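Print this page | E-mail this article

3. Materials and setting

3.1 The survey

The study looked at how people choose and keep wall coverings in rooms that are used for work as well as for living. Questionnaires went to 200 households in Etton and the villages next to it. We had 179 back in a state we could use. The remainder were either blank or had the page on room size missing, and they were left out of every table in this paper.

Households were asked which rooms had been papered, which had been painted, and in what year the work was done. They were also asked who had picked the pattern. Plain colours were far more common in bedrooms than we had expected from the earlier Givgate survey, where patterned paper was found in every part of the house. Pictorial papers, by which we mean papers with drawn figures or views as opposed to a repeated motif, were put up mostly in small rooms and in corners set aside for a hobby or a trade.

Pictorial paper also turns up outside the home, in booths, shop fittings and work bays (Figure 1). These were not part of the survey, but they bear on the question of scale taken up in Section 4.

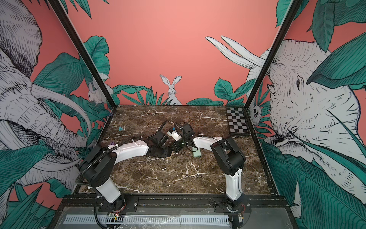
Figure 1. Illustrated wallpaper lining an open enclosure, with a dark brown marble tabletop.

3.2 Pattern and scale

Each pattern was placed in one of 11 groups, following the Kaczmarczyk scheme with two changes. We joined its separate classes for leaves and flowers, as households did not tell them apart in their answers. We also added a class for maps and town views, which the scheme leaves under "other".

Scale was harder to settle. A drawing that reads well across a sitting room may be lost behind a desk, where the eye is close to the wall and most of the surface is hidden by whatever stands before it.
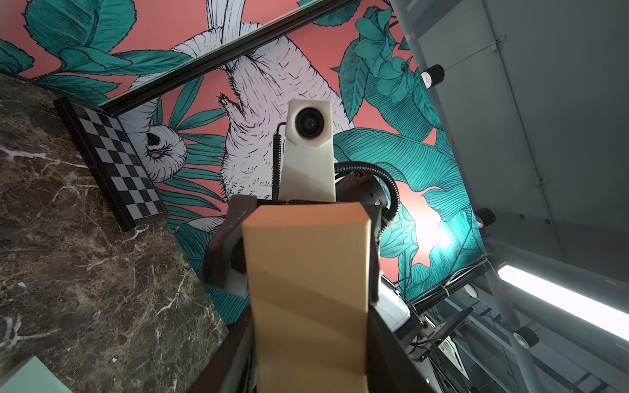
For that reason we recorded viewing distance as well as the size of the pattern. People measured from their usual seat to the nearest papered wall. Nine gave a range instead of a single figure, and in those cases we used the midpoint.

3.3 Condition of the paper

Wear was marked by the households themselves on a printed card supplied by Jasitz. The card shows lifting seams, fading and scuffs at chair height. Seams were the most frequent complaint in kitchens. Fading was reported chiefly on south-facing walls, and more often for blues than for browns. We did not visit the houses, so the marks have not been checked by a second person.

Print this page | E-mail this article

Reader comments (3)

Was lining paper asked about? It makes a big difference to the seams.

The link to the wear card doesn't work for me.

Good to see maps get their own class. We had the same trouble sorting ours.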